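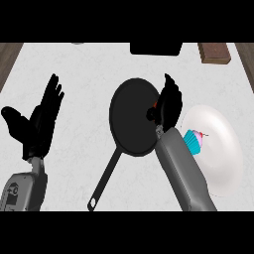
The three-and-out is the shortest kind of drive in American football that still goes by the book: an offense runs its three downs, doesn't get the ten yards, and punts on fourth. I've been keeping a page on it for years now (I started it for the fans of the Moline high school team, who saw plenty of them) and it keeps growing. People new to the game always want to know how a drive can be a failure if nobody fumbled and nothing was intercepted, and I usually explain it in the kitchen. Picture a black frying pan sitting on a marbled top with nothing cooking in it. You got the pan out, you had every chance to use it, and there's no dinner. The offense had the ball and gave it back, and the defense barely had to break a sweat.

How it gets counted depends on who's counting! Most scorers I've talked to want exactly three plays from scrimmage followed by a punt, with no first down along the way. Penalties make it messy. If the offense jumps early and has to replay second down, I still call it a three-and-out, but a defensive penalty that hands over a first down wipes it off the sheet, even if the next three plays go nowhere. A drive that ends because the half ran out doesn't go in either. The old Sutcliffe scorebooks (the green ones, if you ever kept stats for a small college) had a separate column for drives that lost yardage overall, and I wish more people still used it.

The name itself is plain enough. Three downs and you're out, or off the field anyway. Some of the older fans at Moline say "three and a kick," which I like better, and I've heard "quick three" on the Nitico radio broadcasts, though only from one booth.

What causes them? A lot of the time it's first down. Run for 2 yards on first and you're looking at second and long, the defense can guess pass, and pretty soon it's third and 8 with everybody in the building knowing what's coming. Coaches talk about "staying ahead of the chains" for this very reason. Field position plays into it too -- a team backed up on its own 5 tends to call careful runs, and careful runs don't move the sticks much.

Then there's what it does to the other side. A defense that comes off the field after a long drive wants to sit down, drink something and look at a few plays on the sideline. A three-and-out with a couple of incomplete passes can use so little clock that they're buckling their chinstraps again before the coach has finished yelling. I once charted a Prostgate game with 14 of them between the two teams, and by the fourth quarter both defenses were bent over with their hands on their knees. The punters had a great day, though. One of them finished with 611 yards of punting, and I still have the sheet in a drawer.

See also: punt, turnover on downs, field position, time of possession.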